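Call for participants: Does daydreaming help people come up with ideas?
Mestevbridge Mind and Creativity Lab

Do you drift off in the shower and come back with the answer to something you'd forgotten you were stuck on? Do you never drift off at all? Either way, we'd love to have you in our new study!

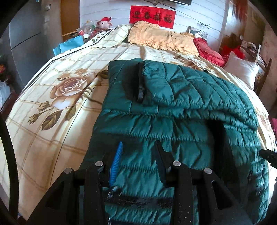
We are looking for 80 adults to help us learn how mind wandering, mood and everyday creativity fit together. Most work on this question has been done in a single lab visit, with people sitting at a screen for an hour and trying hard to be original on command. We want to know what goes on during regular days, the dull ones included, so the bulk of this study happens wherever you happen to be.

What you'll do

You start with one visit to the lab, where you'll fill out some questionnaires about mood, sleep and worry and try a few idea tasks (naming odd uses for a brick, finishing a half-drawn sketch, that kind of thing). They're fun, and there are no right answers.

After that come 11 days of short check-ins on your phone. You'll get 4 messages a day asking what you were thinking about just then and how you feel. Each one takes a minute or two. If you miss a few, don't worry, just pick up with the next one.

At the end there's a video call with Ga-eun Kwon or Elsie Mapplebeck, who run the interviews. They will ask about any ideas that came to you along the way, whether that was a song, a fix for a leaky gutter or a better way to pack lunches.

Who can join

Anyone 18 or older who reads English comfortably and has a smartphone. You do not need to be an artist or think of yourself as creative. People who live with anxiety, depression or bipolar disorder are very welcome, and so are people who don't. If you are in the hospital now or changed medication in the past 6 weeks, please wait and write to us later, and we'll keep your name for the next round.

Pay and privacy

You'll be paid for the lab visit, the check-ins and the interview separately, so stopping early doesn't cost you what you've already earned. Your answers are stored under a code, away from your name. You can leave the study at any point without telling us why.

How to sign up

Send a short email to Hye-jin Sun at the lab with "daydream study" in the subject line and the best time to call you. She'll go over the consent form with you and answer questions. Sign-up closes Sunday, May 26, 2024, and lab visits begin in June.

Friends and roommates can both take part, but please write to us separately.

Joonas Saarela, study lead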